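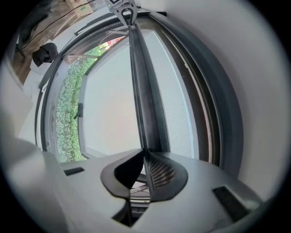 The window in the back room at Flumano, on open day.

Paraschiva Nedelcu had meant to stay for ten minutes. She had come down on the 326 bus with her good shoes on and her shopping bag folded in her pocket, only to see what her grandson Darius did all day, and then there was tea, and a chair, and a young man called Facundo Palma who wanted to know if she would care to have a go.

"A go at what?" she said, though she had a fair idea, having read the leaflet twice on the bus.

"Opening the window," said Facundo, and he put the gripper into her hands.

It was pale grey and smooth, and it sat against her rather like the iron she had been given when she married - the heavy one, which had outlived the marriage by some years. The robot arm itself was busy in the front room, folding tea towels for a family from Prurkongate, very slowly, with a good deal of clapping. But the arm had to learn from somebody, Darius explained, and what it learned from was people doing ordinary jobs with one of these.

"So I am the teacher," said Paraschiva.

"You're the teacher, Gran."

She had taught 11 apprentices at the Arnent bakery and had not been soft with any of them. She lifted the thing towards the window and looked it over. There was the dark frame, the fine pale screen on the right of it, and on the left a short black handle halfway up the side, with the leaves showing green in the gap behind. Up on the wood somebody had left a cardboard box. She gave that a look as well, and Darius had the decency to go pink.

"Don't rush," said Wumpini Yakubu, who ran the place, and who had come in quietly with a plate of shortbread. "Everybody rushes. Mr Adjei went at it as if the house were on fire."

"Ayuba Adjei goes at everything like that," said Paraschiva. "He parks like that."

She brought the black finger up towards the middle of the window and held it there a moment, because she liked to know where a thing was before she asked anything of it. Her arms were not what they had been in December, before the fall, and she could feel Darius behind her wanting to help and, bless him, not helping. From the front room came another round of applause - a second tea towel, presumably, or the same one again.

"Now, watch," she said, and it was a moment before Darius understood that she was not talking to him.

"It can't hear you, Gran."

"Then it can look," said Paraschiva, and she moved across to the handle.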